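Hartley Heated Underblanket: Fitting and First Use
Section 2. Making up the bed

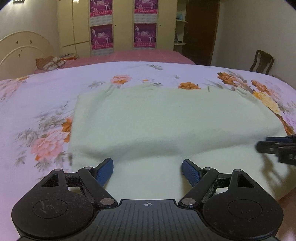 Read this section through before you unpack the control. The underblanket goes on the mattress, beneath the bottom sheet, and must not be used as a top cover or folded over for a smaller bed.

Fitting the underblanket

1. Strip the bed down to the mattress. If you use a mattress protector, leave it on.
2. Lay the underblanket flat with the Hartley label facing up and the socket at the pillow end.
3. Leave a gap between the top edge and the pillows. Pillows resting on the heated area will trap heat.
4. Pull the elastic straps under the corners of the mattress, starting at the foot.
5. Smooth out any creases with the flat of your hand. Check again once all the straps are on.
6. Put the bottom sheet over the underblanket and make the bed as usual.

Note: On mattresses deeper than the straps allow, use the Rondus strap extenders (sold separately). Do not use safety pins.

Connecting the control

1. Make sure the control is set to 0.
2. Push the plug into the blanket socket until both side clips click.
3. Run the cord down the side of the bed, clear of the frame and any drawers.
4. Plug into the wall and switch on. The light on the control shows green.
5. Turn to setting 6 to warm the bed. Turn down to 1 or 2 before going to sleep.

The control switches itself off after 12 hours. To start it again, turn to 0, wait for the light to go out, then choose a setting.

CAUTION: Do not use the underblanket if it is damp, or if the cord is worn. Do not use it for a baby, or for anyone who cannot feel heat or work the control.

CAUTION: On adjustable beds, check that the blanket and cord cannot be pinched when the bed is raised.

Storing

Let the blanket cool fully. Roll it loosely and keep it in its bag with nothing heavy on top. If you put it away in spring, look it over for worn patches before using it again in December.

Sheet revised 08/02/2019

Comments

rumow
Does the socket have to be at the pillow end? Ours only reaches the wall if I turn it round.

fovau
@rumow mine says the same in the booklet. I moved the bed in the end.

tealady2133
Step 4 is much easier with two people. The straps on the king size are very tight the first time.

rumow
Thanks, will try moving the bed.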